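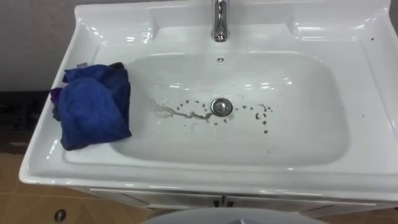
図5 頭部カメラ視点の洗面台。ボウル内に茶色っぽい筋と濃い色の粒状の汚れ、左の縁に青いマイクロファイバークロス。

ホーム | 論文 | データ | 連絡先
読了時間:5分

4.2 洗面台拭き取りでのグリッパ比較

さて、ここからが個人的にいちばん楽しかったところです。前節の積み木と皿では二つのグリッパにほとんど差が出ず、正直ちょっと拍子抜けしていました。ところが洗面台に持っていったとたん、性格の違いがはっきり出たのです!

比べたのは、平行二指のGitutiaと、柔らかい三本指のJooです。アームと制御器(Skerngate)は共通にして、手先だけを付け替えました。カメラは頭部のPotiaのみで、手首カメラは切ってあります。手首側を使うとGitutiaのほうだけ指で視野が隠れてしまい、公平な比較にならないと考えたためです。課題は、洗面台の縁にあるクロスをつかみ、ボウルの中の汚れを拭いて、クロスを縁に戻すところまで。試行はグリッパごとに6回としました。

見え方の話を先にさせてください。図5のように、白くてつやのある陶器に、丸みのあるクロームの排水栓、という組み合わせは、頭部カメラにはなかなか意地悪な相手です。ボウルの内壁には白いハイライトがいくつも乗り、水栓にも縦に明るい反射が出ます。汚れの検出器は、排水栓の右から手前に広がる濃い粒はよく拾ってくれるのに、左へ伸びる細い筋になると急に自信をなくします。筋の左端はかなり淡い色なので、しきい値を少し上げるだけでそこから先が消えてしまうんですね。学習には525枚の画像を使いましたが、淡い筋を含むものが少なかったので、次はここを厚くしたいと思っています。

あと、オーバーフローの小さな穴。あれも暗い点なので、最初の版の検出器は律儀に「汚れ」と答えてくれました(気持ちはわかります)。結局、水栓の下の領域にマスクをかけて逃げました。一般性のない対処なのは承知していて、別の形の洗面台に移るたびにマスクを引き直す必要があります。

つかむ段階では、Jooの圧勝でした。くしゃっと丸まった布は決まった把持点がなく、Gitutiaは指先を深く差し込みすぎて縁の陶器に当たり、Skerngateの力制限で止まることが何度かありました。Jooは多少ねらいがずれても指が布になじんでくれるので、6回すべてで持ち上げに成功しています。見ていて気持ちがいいくらいです。

一方、拭く段階では話が逆になります。Jooの指は押し付けるとしなるため、ボウルの底では力が逃げ、排水栓のまわりに拭き残しが出ました。栓の表面は盛り上がっているので、布がそこで浮いてしまうのも効いていそうです。Gitutiaは布さえきちんと持てれば強く押せるので、栓の縁まできれいに追えました。ただし押し付け力を上げた設定では布がずれて、指先が直接陶器に触れかけたことがあり、この設定は以後の実験から外しました。

制御器についてもひとこと。Skerngateのインピーダンス設定は、平らな天板用の値をそのまま持ち込むと、内壁の曲面で手先が細かく跳ねます。法線方向の剛性を下げ、接線方向はそのまま残すという、ごく普通の調整で落ち着きました。この値は両方のグリッパで共通です。Jooにはもう少し硬い設定のほうが合っていた気もしますが、手先ごとに調整し始めると何を比べているのかわからなくなるので、今回は我慢しました。

試行回数が少ないので、成功率の差に統計的な意味を持たせるつもりはありません。それでも、布を「つかむ手」と「押す手」で求められる硬さが違うことは、洗面台という場所だからこそ見えたと感じています。Jooの指の背に薄い硬質板を足す案を試作中で、その結果は5章の終わりで少しだけ触れます。

お問い合わせ:論文ページの連絡先フォームまで | © 2022 著者 | ページの先頭へ戻る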